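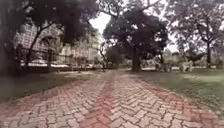 Figure 2. Herringbone paving with a darker reddish band along the middle of the path, grass to the right, and large trees further on.

4. What people told us about walking routes

4.1 The route people take and the route they describe

We began the interviews with what we thought was an easy question, which was simply to ask each person how they usually walked from home to the shops at Uslow. We had set aside a few minutes for it and expected to move quickly on to benches, lighting and the rest of the schedule. In the event it took up the larger part of nearly every conversation, and we are glad that we let it, as much of what follows in this section came out of those long and wandering answers.

The 30 people who took part had all lived in the town for at least 5 years, and most of them for a good deal longer. They knew their routes so well that they found them hard to put into words. Several began confidently with a street name, stopped, corrected themselves, and then asked whether they might draw it instead. We had brought paper for the purpose (and ran out of it in the second week). The drawings tended to leave out the roads altogether and to show gates, corners, dogs, a wall that was pleasant to sit on, and the houses of people they liked.

When we set the drawings beside the walking diaries, the two often disagreed. One woman had drawn the short way along Khurana Road, and told us she went that way every morning, but her diary for November had her going round by the park on all but 4 of the days she went out. She was as surprised as we were. On thinking it over she said that Khurana Road was "the proper way to the shops" and that the park was "just how I happen to go". We heard the same thing in different words from a number of others, and we have come to think of it as a difference between the route one would give to a stranger and the route one's feet choose.

4.2 Surfaces underfoot

Previous work on walking in later life has paid a great deal of attention to kerbs and crossings, and rather less to the ordinary stretches in between. Our participants had a lot to say about those stretches. Tarmac was praised for being even and disliked for being dull. Gravel had a few loyal friends, all of them without walking sticks. Brick paving, of the sort laid in a zigzag pattern (Figure 2), divided people more sharply than anything else we asked about.

Those who liked it talked mainly about how it looked, and about the pleasure of having something to follow with the eye. One man said that a coloured strip down the middle of a path made him feel he was being taken somewhere. Those who disliked it talked about joints, moss and the backs of their heels. A slightly worn surface that a younger walker would hardly notice was enough to make some people look down for the whole length of a path, and they resented this, as they had come out to look at the trees. We would gently suggest that the cost of looking down is missing from most measures of walkability, including the one we used ourselves in the earlier survey of 151 households.

4.3 Shade, company and the time of day

Shade came up far more often than we had expected in a town with so much rain. People planned around it in summer and avoided it in winter, when leaves lay longest under the trees and the ground was slow to dry. Two participants kept what amounted to a summer route and a winter route, and could name the week in which they changed over.

Company mattered as well, though in a quieter way. Hefin Bellis, who carried out the accompanied walks, noted how often a walk was timed so that it would cross with someone else's. These meetings were hardly ever arranged. People set off at ten past nine, let us say, and would have been a little put out if asked why, but the diaries show the same names turning up at the same corners week after week. The café at Alby Gate was mentioned as a place to be seen walking past at least as often as it was mentioned as a place to go in.

4.4 A note on the mapping

The diaries were entered into Proltergate, which we used to draw the routes and to compare their lengths. It did this well enough, but it wants every walk to have a start and a finish, and a fair number of ours had neither in any useful sense. A person who goes out for a loaf, talks for half an hour at a gate and comes home without the loaf has been on a walk, and we did not wish to lose it. We recorded such outings as loops and marked them by hand, and they are shown separately in the tables in the next section.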